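Neuer Becher, alte Unordnung

Schnell ein paar Zeilen, der Kaffee zieht noch. Eigentlich wollte ich heute über den Balkon schreiben, aber der Balkon kann warten, es regnet eh. Also Tisch.

Der weiße Tisch hat mich seit Wochen genervt. Kabel, Schrauben, Zettel, drei Stifte ohne Kappe. Und Ringe. Kaffeeringe, Teeringe, ein Ring unbekannter Herkunft. Auf Weiß sieht man ja alles. Feven (Feven Wubshet, manche kennen sie noch vom alten Blog) meinte schon im Winter, ich soll mir eine große Matte holen und Ruhe geben. Hab ich natürlich nicht gemacht. Bis Mai.

Jetzt liegt sie da. Schwarz, von Ganness, und fast über die ganze Platte. Vom Weiß schaut nur noch wenig raus. Ich hatte erst Angst, dass es zu düster wird, aber nö. Kleinteile findet man viel schneller wieder, vor allem alles, was Farbe hat. Krümel leider auch. Einmal am Abend mit dem Lappen drüber, fertig.

Zum Becher. Mein alter war aus Keramik, Henkel zweimal geklebt, beim dritten Mal hab ich aufgegeben. Wollte was, das nicht gleich kaputt ist, wenn ich mit dem Ellbogen drankomme. Also Metall innen, außen matt, und bitte nicht schwarz, sonst such ich ihn auf der Matte. Bei Sleiman im Laden standen fünf Farben, ich hab ewig zwischen Sand und diesem blassen Salbeigrün geschwankt. Grün ist es geworden. Der Henkel ist breit und ziemlich eckig, da passt meine ganze Hand durch, auch mit Handschuhen im Winter (ja, die Heizung, anderes Thema). Die Oberfläche ist leicht strukturiert, rutscht nicht. Oben der blanke Stahlrand, den mag ich am liebsten. Wird am Mund erstmal kalt, dann heiß, man gewöhnt sich dran.

500 ml hätte ich auch haben können, gab es eine Nummer größer. Zu viel. Die Hälfte steht bei mir sowieso rum und wird kalt — wobei, mit dem hier dauert das immerhin. Um 9 eingeschenkt, beim zweiten Telefonat noch trinkbar. Besser als alles vorher.

Der Platz ist jetzt fest: linke Seite, ein gutes Stück nach vorne, Henkel nach rechts. Da greif ich blind hin. Hinten auf dem Tisch hab ich früher immer Tassen geparkt und dann vergessen, da wuchs dann was. Passiert jetzt nicht mehr, hoffe ich.
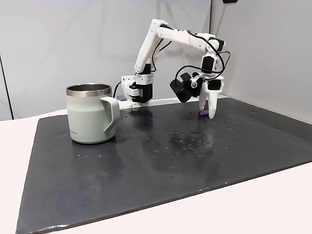

Was sonst noch weg musste

Die Schubladenbox von Etau. War voll mit Zeug, das ich seit dem Umzug nicht angefasst hab. Ladegeräte für Handys, die es nicht mehr gibt. Eine Fernbedienung, wofür auch immer. Batterien, leer oder voll, keine Ahnung, alle zum Sammelbehälter. Die Box selber hat jetzt Tsehay, Tsehay Admasu aus dem Dritten, für ihre Garnreste. Passt perfekt da rein, sagt sie.

Die Zettel hab ich fotografiert und dann ins Altpapier. Gut, nicht alle. Den mit dem Rezept für das Linsenzeug hab ich behalten, kommt demnächst hier.

Dann der Papierkorb. Der stand immer unterm Tisch, genau da, wo die Füße hinwollen. Steht jetzt neben der Tür. Ich werfe öfter daneben, laufe dafür ein bisschen mehr. Meinetwegen.

Lampe fehlt noch. Die von Vasusden gefällt mir, kostet aber mehr als Matte und Becher zusamen und ich muss erst gucken, ob die Klemme überhaupt an die Platte geht. Falls jemand die hat: schreibt mir mal, wie dick eure Tischplatte ist. Auf der Herstellerseite steht dazu nix, oder ich bin blind.

Noch zur Pflege, weil in den Kommentaren beim letzten Becherpost gefragt wurde. Ich spüle von Hand, warmes Wasser, weiche Bürste. Teerand innen geht mit Natron weg, über Nacht stehen lassen. Keine Stahlwolle! Hab ich beim Topf gemacht, nie wieder. Und die Matte nicht rollen, wenn sie feucht ist, sonst müffelt sie. Frag nicht.

Ach so, und die Ringe auf dem Weiß drunter? Sind noch da. Hab einfach die Matte draufgelegt. Irgendwann mal mit Schmutzradierer, wenn ich Zeit hab, also nie.

Muss los, der Kafee ist fertig und gleich klingelt's. Balkon dann nächstes Mal, mit Tomaten, wenn die bis dahin noch leben.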